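Wonow brings a second pair of open-back headphones to its home range

Anyone who has spent an evening with Wonow's first wireless headphones will remember two things about them: how pleasant they were with voices, and how warm your ears had become by the time the film finished. The small audio firm seems to have taken the second point to heart, and this Tuesday it showed a new model called the Pornimow, an open-back pair meant for long listening at home, which goes on sale in June.

Open-back headphones have always been a bit of an acquired taste. The cups let air, and therefore sound, pass in and out, so the music feels less as if it is being played inside your skull and more as if it is coming from the other end of the room. The price you pay is that everybody on the sofa can hear what you are listening to, and you can hear them asking you to turn it down. Most makers keep this sort of design for wired models aimed at people with a separate amplifier and a favourite armchair. Wonow has gone the other way and made the Pornimow wireless from the start, with a cable in the box for those who would like one.

The battery is said to last 24 hours between charges, and a quick top-up of 10 minutes should be enough to see you through an album or two. Those are the company's own figures and we will be glad to test them properly when a review pair turns up. There are 3 listening modes, switched with a little rocker on the left cup: one for music, one for films and one for speech, the last of these being intended for radio plays, podcasts and the sort of television drama where everyone mumbles. I had a short go with all of them at the launch and found the speech mode easily the most useful, though I will admit I am a great one for radio plays, so do bear that in mind.
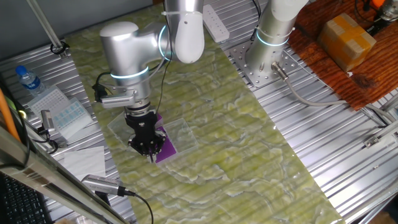

The sound has been tuned by Firdevs Tokgöz, a name that will be familiar to readers who followed the little bookshelf speakers sold under the Tokgöz label a few years back. She joined Wonow after those were discontinued, and she has brought a good deal of their character with her: a gentle treble, plenty of body in the middle, and bass that stops when it ought to. "I wanted something you could leave on all Sunday and forget you had on," she told the handful of us who had stayed behind for coffee. "People kept telling me about the bass, and I kept telling them to listen to the piano." She then played us rather a lot of piano, and very nice it was too.

Comfort has had a fair bit of thought. The ear pads are deeper than on the earlier model and covered in a soft woven fabric, and they come away with a quarter turn when they need a wash. The headband is a simple strap slung under a metal arch, so there are no clicking sliders to fiddle with - you put them on and the strap settles where it likes. I have a largish head and wear glasses, a combination that has defeated many a pair over the years, and I had no pinching at all in the half hour or so I was allowed.

Not everything is settled yet. The companion app was still a work in progress on the day, and while the equaliser did what it should, the page for saving your own settings would not open for anybody. Wonow says it will be ready for the launch. There is also no noise cancelling, as you would expect from an open design, and no microphone beyond a basic one for calls, so those of you hoping for a gaming headset will want to look elsewhere. The delay between picture and sound was small enough that I stopped noticing it during a film clip, but I wouldn't care to promise the same for anything that needs quick reactions.

The first batch will be limited to 2,000 pairs, all sold through the company's own website and its shop in Ganddale, where visitors can sit down and try them with their own music before deciding. A second batch is planned for the autumn if the first does well. The colours are charcoal and a rather lovely oatmeal, and replacement pads will be sold separately in both. The price has yet to be confirmed, although Wonow did say that it would sit a little above the earlier closed model, which will stay on sale alongside it.

Owners of that first pair, by the way, will be getting the new speech mode as a free update. It is due at the same time as the app, so do keep an eye out for it in June.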